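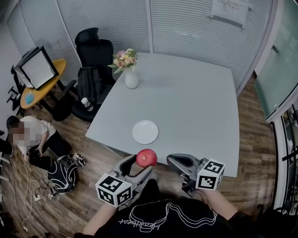
**Figure 3.** Fruit and plate on the table in the Prunwood office.

### 3.2 Where shared fruit is left in small offices

Most studies of workplace eating look at what people buy or bring from home. Fewer look at food that is put out for everyone, and fewer still at where in the room it is put. Our interviews suggested that placement matters a good deal to the people who work there. Staff at both sites spoke of fruit on a plate as shared and of fruit lying directly on a table as belonging to somebody. Figure 3 shows the second case: a red apple sits just past the near edge of the table, while the round white plate a short distance beyond it is empty. When we showed staff at Kindudham an arrangement like this one, most said they would leave the apple alone. Several added that they would have taken it from the plate without asking.

We followed two offices, Prunwood and Kindudham, over 26 working weeks ending in November. Fruit was delivered to each site at the start of every week. Neither employer had a written rule on who could take it or when. At Prunwood the delivery was split between the kitchen counter and the meeting rooms. At Kindudham all of it went to the kitchen. A total of 70 staff agreed to keep a short eating diary, and 6 of them left the study early, either through a change of job or because the diary took too much time. Their entries up to the date of leaving are kept in the analysis.

The diary asked three things of each piece of shared fruit: where it was picked up, whether anyone else was present, and whether the person had planned to eat it. We did not ask for weights or portion sizes. An earlier version of the form did, and pilot users skipped those boxes so often that we dropped them. Entries were typed up by Felista Koech and coded separately by Nima Babaei. Where the two readings differed, the entry was discussed and given a single code.

Fruit taken from a kitchen was usually planned. People went in for coffee or to heat up lunch and already had the fruit in mind. Fruit taken from a meeting room was mostly unplanned, and the entries for it are shorter and less certain ("had one, think it was left from the morning"). Diary keepers were also more likely to report company when they ate in a meeting room, as one would expect from how the rooms are used.

The question of ownership came up without prompting in many of the interviews. One Prunwood employee said she had watched the same pear sit beside a keyboard for most of a week and had never thought of eating it. Another said that a plate "means help yourself" and a bare table "means it's someone's lunch." Staff at Kindudham, where the fruit stayed in the kitchen, gave the matter less thought, although they drew the same line when asked. This agrees with Adeyemi's account of shared refrigerators, in which containers and shelves did the work that written labels were meant to do.

Type of fruit made some difference. Apples and pears were moved from room to room and set down again. Bananas were seldom moved and were normally eaten close to where they were picked up. Grapes were hardly ever found away from a dish, so the plate question did not arise for them and we leave them out of the comparison in Section 4.

Two limits should be noted. Diary keepers knew that we were interested in fruit, and some told us they ate more of it in the first weeks for that reason. We also have no record of fruit that was thrown away. Cleaning at both sites was done in the evening by an outside firm, and its staff were not part of the study. Kristóf Tóth has since begun a follow-up at the Mukthorpe site that includes evening waste, and its results will be reported separately.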